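Notebook, packing bench 2, Movholm site
July 2022

Second week with the arm on the bread box job. I write this for myself, and for Khadija who comes back in August and will ask me what is different.

The task is still small: open the lid, close the lid, leave the box where it is. Before, one person did this inspection by hand for 300 boxes in a shift, and the wrists were sore by evening. Now the same person stands beside the arm and decides what to do when it stops.

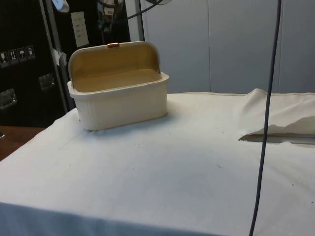
Who is responsible for a box the arm has passed? The operator on shift, same as before, and her initials go on the sheet.

I am not fully comfortable with this answer. She signs for work she only watched, and watching is tiring in another way. I asked for shorter turns at the bench, 44 minutes and then a change. We will try it from tomorrow.
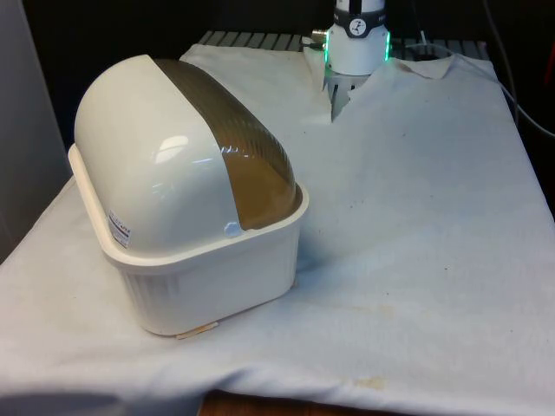 Mojtaba Bakhtiari wrote in the margin of my draft that shorter turns are fine on paper, but the handover will eat the time we save, and he would sooner have two people trained on the stop procedure. Fair comment. At present only Melati and I are signed off.

Training, then. Slamet did 16 supervised stops and was calm in all of them. Dewanti is quicker but she reaches in before the arm is parked, so we must repeat that part.

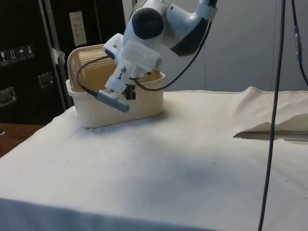
My own job has changed more than I expected. I used to plan who lifts what, and now half of my morning goes to cables and cloth. I made a new line in the start-up list: look at the cloth first. It has a raised fold on the right side, with the edge of a board showing under it, and I want it pulled flat before a run. Slamet asked if this is really supervisor's work. I don't know – somebody has to do it, and the job description is from before the arm. 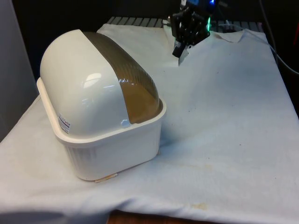
Movholm Works – Packing and Handling Team

To do: second sign-off for Slamet, ask Pretuldale for their rota, rewrite the job description with Melati. Repeat parking drill with Dewanti on Thursday.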